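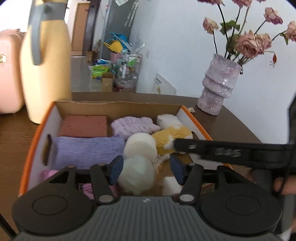 Uma leitora me escreveu perguntando se dá mesmo para viver de tingir lã em casa, ou se isso é conversa de quem tem outro salário escondido. Achei a pergunta ótima e levei comigo para a Vorkevine, uma tinturaria pequenininha que funciona nos fundos de uma padaria (o cheiro de pão às 6 da manhã é uma tortura, já aviso).

A dona pediu para não ter o nome publicado e riu quando li a mensagem. "Dá, mas no primeiro ano eu dava aula de inglês à noite", contou, mexendo uma panela enorme de casca de cebola. Ela começou com cinco meadas, todas manchadas, e vendeu as cinco para a mesma cliente, que voltou em janeiro querendo mais manchas!

Perguntei sobre preço, que é sempre a parte constrangedora. Ela abriu o caderno sem cerimônia: no ano passado saíram dali 1.331 meadas, quase todas em lotes pequenos para a feira da Drumomer e para duas lojas do interior. "A lã crua é o que mais pesa. A água vem logo depois, e essa eu demorei para colocar na conta."

E o verde? Eu queria muito saber do verde, porque o meu sempre fica cor de sopa. Ela tinge primeiro de amarelo, deixa secar na sombra e só depois dá um banho rápido de índigo. "Rápido é rápido mesmo, você conta até dez e tira", insistiu, e me fez repetir. Usa 500 gramas de fibra por panela, nunca mais, mesmo quando a encomenda está atrasada e o telefone não para.

Antes de eu ir embora, quis saber se ela pensa em crescer, contratar gente, mudar para um galpão. Ficou um tempo calada, tirando casca de cebola da manga. "Penso em comprar outra panela", respondeu. Depois foi atender a porta, e eu fui comprar pão.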